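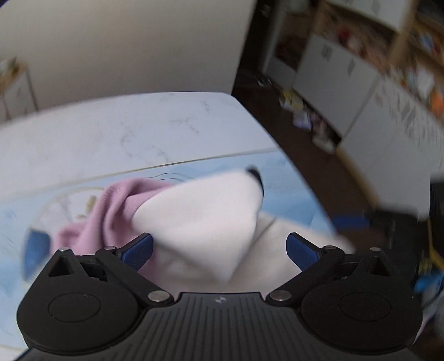 Clavesetti has opened a second round of home recordings in Ferthorpe, in which residents show a robot how to handle laundry by doing the work themselves with a hand-held gripper. Each household receives the tool for 16 days and uses it on its own worktops and tables. The first tasks are with soft things, which the company says are the hardest to teach: a white cloth bunched up between two blue finger pads, for instance, with a pink one lying crumpled next to it on a light blue mat. The person closes the fingers, lifts, lays the cloth flat and begins again.

In the first round 29 households took part and sent back 2,316 recordings. Of these, 495 were put aside, mostly for the reason that the hand moved too fast. New participants are now asked to work at a slower speed and to keep the fingers in view during the whole task.

The recordings go to Cloutier, where they are used to train a two-armed machine named Gromura. It has folded small towels in the workshop - shirts are planned for November. Households in Ferthorpe can still apply at the library desk until the end of the month.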